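Vitby workshop adopts taped grid for shared work tables

May 17, 2019

The Vitby workshop has changed the way its large work tables are marked out. Since the spring refit, table surfaces have been divided into rectangular cells with blue masking tape, and every small item placed on them is assigned to a cell. The layout was drawn up by Ballance, which fits out benches and storage for the building, and replaces the painted outlines in use since November.

The painted outlines were specific to single items. When a tray or a box was swapped for one of a different size, the outline had to be scrubbed off and redrawn, and the surface underneath suffered. Tape can be lifted and laid again in a few minutes. The cells are sized for general use, so a change of contents does not require a change of marking.

Two surfaces are in use. One is a matte dark grey, on which the tape is laid directly. The other is brown paper, spread over the tabletop and taped in the same pattern. The strips are put down by hand against a straight edge at the start and finish only, and small kinks and overlaps are accepted. Strips cross over one another at the junctions and are not trimmed.
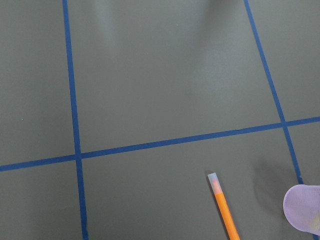
Cell size and tolerances

Under the Ballance layout the long lines are laid first and the cross lines second. A standard cell on the grey surface is 600 mm on its long side. A strip may wander by up to 8 mm from its nominal position before it has to be relaid. A slight bow in the middle of a long run is within limits, provided the strip is stuck down along its full length and no edge has lifted.

Paper tables are treated differently. The paper is replaced when it tears or becomes heavily marked, and the tape goes with it. Creasing along the edges is ignored. Wrinkles inside a cell are smoothed out by hand before the tape is laid, as a pen or other round item will otherwise roll to the lowest point and come to rest against a line.

Each table has a side desk for screens, keyboards and anything else that needs a cable. The taped surface is kept for the items being worked with. Tools that do not belong to the current task go back to the shelves at the end of the session, and the side desk is cleared at the same time where this is practical.

Placing of small items

The first paper table to be brought into use was given over to stationery. The set is a plain one, made up of coloured markers, a translucent pink cup to stand them in, and a flat white plate. The task is ordinary tidying: markers are laid out in the cells and then put away in the cup one after another.

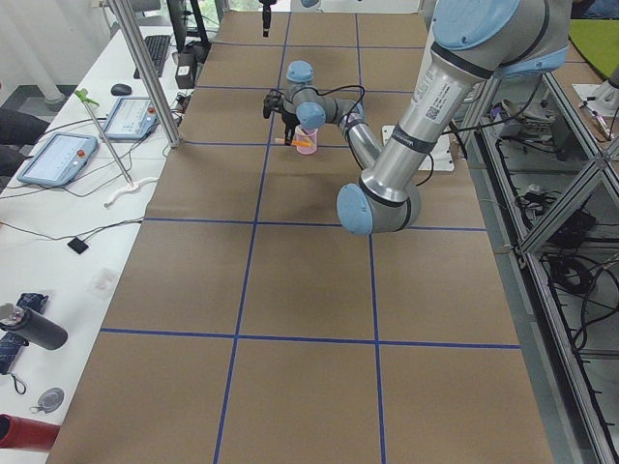
WORKSHOP NOTES

The cup is placed first, near the middle of the table, and is not moved again until the markers have been dealt with. It must stand wholly within a cell. A cup set down across a tape line sits slightly out of level, and a tall marker leaning inside it may then tip it over.

Markers are laid parallel to the lengthwise lines, with caps fitted and pointing the same way. A marker without its cap is taken out of the set. They need not be level with one another within the row, but none should touch the tape. Spacing between neighbours should be wide enough for each one to be picked up without disturbing the next.

The order in which the colours are put away is left open. A written order was tried at the Hopkin site, where the same layout was tested on a smaller bench, and was dropped after it was found to slow the work with no gain in neatness. Over 89 sessions at Hopkin, markers ended up outside their cells in 44, in most cases after the table had been knocked. The legs on the Vitby tables have been fitted with wider feet as a result.
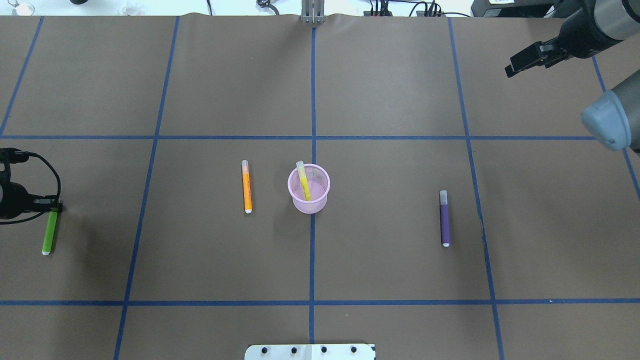
Markers laid out on the papered table, with a yellow one already in the cup.

The layout sheet is held in Presum, the workshop's document store, under bench fittings. It gives the cell dimensions for both surfaces, the order of laying and the list of items for the stationery set. Sheets for kitchen items and for hand tools are in preparation and will use the same grid.

Users who need a different cell size should mark the change on the sheet before lifting any tape. Spare rolls are kept in the top drawer of the bench store. Used tape and paper should be separated before disposal, and strips should be peeled slowly at a low angle to avoid leaving adhesive on the grey surface. Any residue is to be removed with a damp cloth and mild soap. Solvent cleaners are not permitted on either type of table.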